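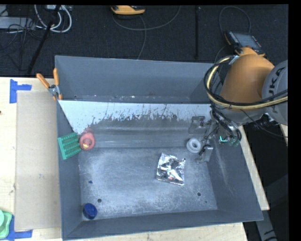
According to the integrator, 770 recorded picks is plenty and we should stop collecting and start training. I am not convinced, and I would like to hear from people who have been through this without something to sell at the end of it.

We are a small returns and sorting shop in Brulunberg. The plan is an arm that clears mixed small items out of a gray bin, one at a time, and drops them on a belt. We bought the learning package from Trostach. You record a pile of example picks with a person guiding the arm, the software trains on them, and after that it is supposed to cope with things it has never seen. That last part is where I get itchy.

All 770 picks were done in the same bin, clamped at the rim on the same table. The objects are what we had lying around that resembled our real returns: crumpled foil packets, a white roll, a green plastic rack sort of thing, caps, odds and ends. There are 11 objects in the full set and we swap them in and out. Two operators did the picks, but one of them did nearly all of it.

When I ask how anybody knows 770 is enough, I get told that the training curve looked good at their other sites. When I ask which objects were in the bin at their other sites, the answer gets vague. They also want to throw out every failed pick before training, and that seems backwards to me. Half of what I know about picking up foil I learned by dropping it.

So is there a sensible way to tell if we have enough examples, before I sign off on this stage and lose my leverage? And do we keep the failures or bin them?

asked by tallow_fork
tags: bin picking, training data, acceptance test

3 answers

gripfan88

More data is always better. We had 8 hours recorded and it was bad, then we recorded more and it was good. Just keep going, it gets there. Also clean your camera.

halfstep_relay

I would ignore the number altogether for now. A count of picks says how long your operator sat there. What matters is how many different situations they recorded, and from your post it sounds like a narrow set.

Start with something you can do without anybody's permission. Take 10 objects from your real returns that have never been in that bin. Put them in a box and lock the box. Don't let the vendor see them, and don't let your operator practice on them. Train on what you have today, bring the box out and run each object enough times that one lucky grab doesn't fool you. Vary where it lies and which way up. Write down what happened each time, including the boring ones. Now you have a result that belongs to you and not to somebody's other sites.

Then look at where it fails and see if the failures group. In my experience they do, and mostly in ways you could have guessed:

Objects resting against a wall. People guiding an arm by hand avoid the walls because it's a pain, so the examples pile up in the open floor of the bin. Ask for a plot of where the picks happened. If they can't make you one, that is worth knowing too.

Shiny things. Foil looks different every time it moves. A couple of packets won't cover it, and the same packet recorded again and again certainly won't, although it does get more crumpled as you go, so I suppose you get some variety for free.

Things with holes in them. A roll can be taken across the outside or with one finger down the middle. If your one operator always does it the same way, the system will learn that way and try it when there's no room.

Slopes and ledges inside the bin. Something lying half on a slope sits at an angle that it never has on the flat, and operators tend to nudge it flat first. If the nudge was recorded, fine. If they reached in and moved it by hand between recordings, your data says slopes don't exist.

About failures: don't let them delete anything. Whether they train on failed picks depends on the method. Some methods just copy what they are shown, and feeding those a pile of fumbles does make them fumble. So the vendor may have a fair reason to leave them out of training. Leaving them out and throwing them away are two separate things. Get them labeled as failed and kept on a drive that you own. You'll want them when you switch methods or vendors, and they are the only honest record of how hard each object was for a person.

One more thing, and it's the one I'd push hardest. Get your main operator off it for a while and put someone clumsier on. You will hate the recordings and the result will probably improve. I say probably because I have seen it help twice and make no difference once.

keel_and_washer

Mostly agree with halfstep_relay but I'd be harder on the vendor. We went through a similar thing with the Wamby package and what came out of it was a contract problem more than a data problem. The acceptance test said "representative objects", and the vendor got to pick which ones were representative. You can guess which ones they picked. Put the locked box in writing before you sign anything, with the pass mark next to it.

I'm also not sold on the clumsy operator idea. We tried it and mainly got slow recordings with long pauses in them, which the system then copied, so it would hover over a cap as if it was thinking it over. Someone had to go through and trim them all.

What did help was stupidly simple. We moved the bin. Ours had been clamped to the same spot from the start, and when we shifted it by a hand's width the success rate fell off a cliff. Try it on yours, it takes five minutes and costs nothing. Do it with the vendor standing there.

And don't pay for the "unseen objects" claim until you see it. Ours still can't do foil.

comment from tallow_fork: Moved the bin this afternoon. I won't be signing this month.

comment from halfstep_relay: Fair point on the pauses. We trimmed ours as well and I forgot to say so.

Related

Kovalchuk fingers vs suction for flat packets, which wears out first?
Who owns the recordings after the contract ends?
Does lighting need to be the same day and night shift?
Trostach export format, can anything else read it
How to label a pick that half worked
Operator fatigue when recording examples all day
Bin liners: matte or gloss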